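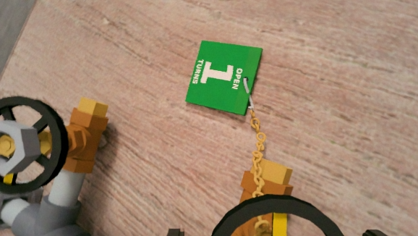 Frans Kramer told me I was wasting my time writing this, on the grounds that anyone with a leaking radiator valve rings a plumber and anyone without one doesn't care. He may be right. But I have read a good many pages on bleeding and balancing radiators, and most of them promise far too much, so this is how I do it and what I think you can expect.

What you need

A radiator key, an old towel, a small spanner for the lockshield valve (the one under the plain cap), a pencil and a notebook. You don't need the Zerano balancing kit. I bought one. It is two clip-on thermometers in a nice box, and your hand will tell you most of what they do.

Before you start

Turn the heating off and let everything cool. If you have a sealed system, look at the pressure gauge on the boiler and write down what it says. Check the boiler's booklet too, as some makers want things done in their own order.

Bleeding

Begin downstairs, with the radiator nearest the boiler. Hold the towel under the bleed screw and open it a quarter turn. Air hisses, then water spits, then you close it. Don't take the screw right out, whatever the man in the Leemans leaflet seems to be doing.

Go round the whole house, then look at the gauge again. If it has dropped, top it up to the figure you wrote down.

Will this cut your bills? A little, if a radiator was half full of air. If it was already hot all the way across, you have gained nothing except a damp towel. 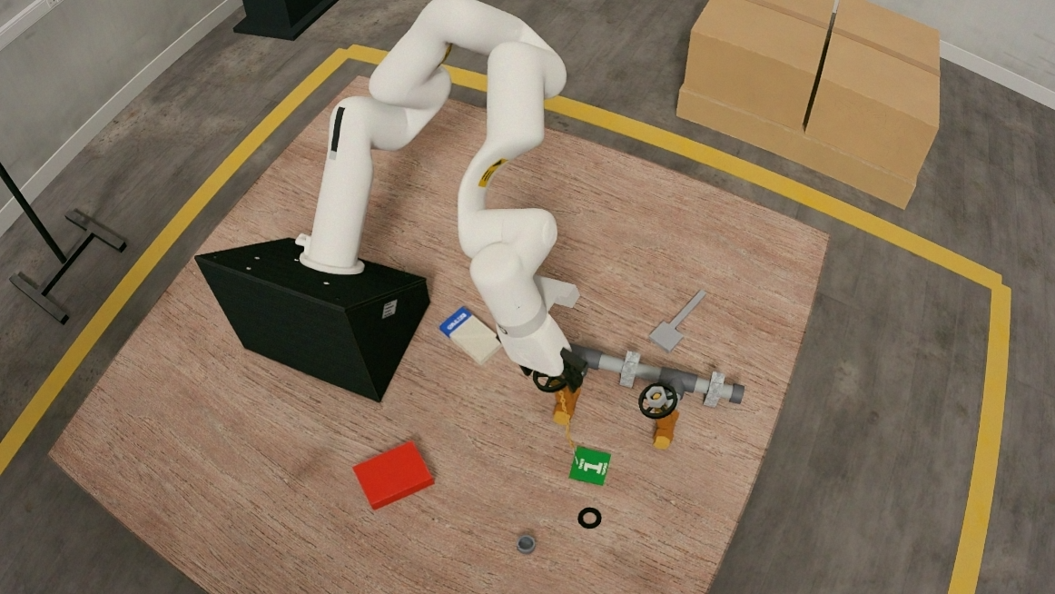 Abdelilah Hamdy wrote in to say that bleeding did nothing at all for his back bedroom, and that the radiator was still cold along the bottom a week later. I'm not surprised. Cold at the top is air. Cold at the bottom is usually sludge, and no amount of fiddling with the key will shift it. Some people swear by a bottle of Jorex in the system. I have tried it once and couldn't tell the difference — make of that what you like.

Balancing

1. Open every valve fully, both ends, and note how many turns each lockshield took.
2. Put the heating on from cold and write down the order in which the radiators warm up.
3. On the quickest one, close the lockshield, then open it a quarter turn.
4. Work down the list, opening each a bit more than the last. Leave the slowest fully open.
5. Wait a day and feel them all again.

You will probably have to repeat step 4. I had to do it 4 times in a house with a Tomine boiler, and the hall still gets warm before anything else. If a lockshield won't move with gentle pressure, leave it alone. A forced valve can start to weep at the gland nut, and then you really will be ringing the plumber.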